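Ticket 1786
Betreff: Greifkraftgrenze bei textilen Objekten, Regel 8 der Arbeitsanweisung Greifen
Projekt: Gavside
Status: in Bearbeitung
Priorität: mittel
Gemeldet von: Tayla Paewai
Zugewiesen an: Bronwyn McAlister

Beschreibung
Regel 8 schreibt vor, dass weiche Objekte mit höchstens 38 Prozent der Nennkraft gegriffen werden. Die Regel stammt aus der Vorlage von Olteo und wurde im Mai unverändert übernommen. Ich bezweifle, dass der Wert für Stofftaschen jemals geprüft wurde. In der Vorlage steht kein Prüfprotokoll, kein Material und keine Fingerform, nur die Zahl. Trotzdem wird jede Episode, die darüber liegt, von der Auswertung als Regelverstoß markiert und aussortiert.

Erwartetes Verhalten
Grenzwert richtet sich nach Griffart. Ein Stoffgriff an der Ecke und ein Griff am Zipper sind zwei verschiedene Aufgaben und brauchen meiner Meinung nach zwei Einträge.

Tatsächliches Verhalten
Ein Wert für alles. 41 Episoden markiert, darunter viele, an denen ich beim Durchsehen nichts Beanstandenswertes finde.

Griffart A, Stoff zwischen den Fingern, Tasche im Griff:

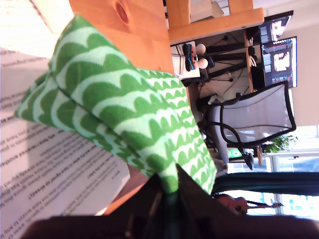
Bronwyn McAlister: Dass der Wert schlecht belegt ist, sehe ich auch so. Daraus folgt aber noch nicht, dass er zu niedrig ist. Bevor wir an Regel 8 etwas ändern, möchte ich wissen, ob die Kraft in den markierten Episoden überhaupt richtig protokolliert wurde. Im Log steht der Sollwert, und den mit einer Grenze für die Istkraft zu vergleichen, halte ich für Unsinn. Bitte beide Kanäle anhängen.

Tayla Paewai, 10:20 Uhr
Beide Kanäle angehängt. Du hast recht, die Auswertung liest den Sollwert. Der Istwert wird zwar geschrieben, aber von der Regelprüfung nirgends verwendet. Damit prüft Regel 8 im Moment eine Absicht. Wie das durch die Abnahme gekommen ist, würde mich interessieren, im Abnahmeblatt ist der Punkt jedenfalls abgehakt.

Bronwyn McAlister, 10:50 Uhr
Abnahmeblatt liegt mir vor. Abgehakt heißt dort »Grenzwert hinterlegt«. Ob er wirkt, wurde nicht gefragt. Ich habe bei Ernari angefragt, ob die Firmware den Istwert filtert und mit welcher Fensterlänge. Die erste Antwort war ein Link auf das Handbuch. Dort steht es nicht.

Tayla Paewai, 13:15 Uhr
Zwischenstand nach Umstellung der Prüfung auf den Istkanal, gleiche Episoden, keine neuen Aufnahmen:
Griffart A: die meisten Markierungen fallen weg.
Griffart B (Zipper): Markierungen bleiben fast alle bestehen.
Bei B ist die Kontaktfläche klein und das Objekt aus Metall. Ob »weiches Objekt« hier überhaupt die richtige Kategorie ist, steht in keiner Definition. Regel 8 spricht vom Objekt, gegriffen wird aber ein Teil davon.
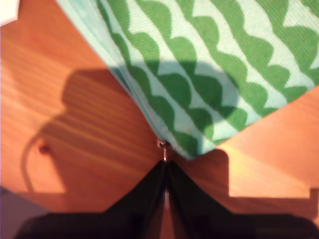

Abb. 2: Griffart B, Fingerspitzen am Zipper der Tasche, Tasche liegt auf dem Tisch.

Bronwyn McAlister, 14:05 Uhr
Einverstanden, die Kategorie gehört an die Kontaktstelle. Formulierungsvorschlag für Regel 8:
8a Maßgeblich ist das Material an der Kontaktstelle.
8b Geprüft wird die gemessene Kraft. Der Sollwert wird nur mitgeschrieben.
8c Grenzwerte ohne Prüfprotokoll gelten als vorläufig und werden in der Auswertung als Hinweis ausgegeben, ohne Aussortieren.
Gegen 8c wird Gilchrist Einspruch einlegen, dort will man eine harte Grenze. Dann soll Gilchrist das Protokoll liefern.

Tayla Paewai, 14:30 Uhr
8a und 8b kann ich mittragen. Bei 8c fürchte ich, dass »vorläufig« ein Dauerzustand wird, so wie der jetzige Wert. Ich hätte gern eine Frist mit drin. Außerdem fehlt mir eine Aussage zum Nachgreifen: Wenn der Stoff rutscht und der Regler nachsetzt, zählt dann die Spitze oder der Mittelwert?

Bronwyn McAlister, 15:10 Uhr
Spitze, solange Ernari nichts zum Filter sagt. Frist nehme ich auf, Länge klären wir mit Gilchrist.

Offen
Antwort Ernari zur Filterung des Istwerts
Prüfprotokoll oder Messreihe für Griffart A und B
Frist in 8c
Die aussortierten Episoden bleiben bis dahin gesperrt und werden nicht gelöscht.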